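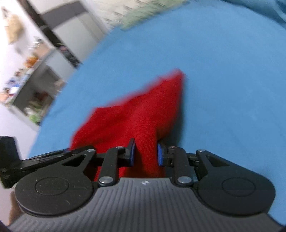 Third club session of the fall, and the first one where everybody got a turn with the gripper. Our task this month is folding a cloth in half. It sounds like a small thing until you try it with two fingers that only open and close.

We work on a blue sheet spread over the table. The red cloth went on it today, and the goal was to pick up one corner, carry it across and let go. Natalina wrote the rules on the whiteboard: one hand on the tool, the other hand behind your back, start over if you drop it.

Most of us pinched too much fabric at first. If you come straight down you get a thick bunch and the whole cloth follows along. Duarte had better luck coming in low from the side and closing slowly. Glória tried the same thing with the cloth turned around and got a cleaner corner, so next time we will all start from that side.

We recorded 30 folds before cleanup. That brings the club total to 576 since July. Josée wants 1,048 before we train anything, and I think we can get there if we stop arguing about what counts as a fold. My own vote is that the edges have to meet within the width of a finger.

Still to do: label today's runs, tighten the spare tool, and find a second cloth in a thinner fabric. Gonçalo is bringing the laptop charger back on Thursday.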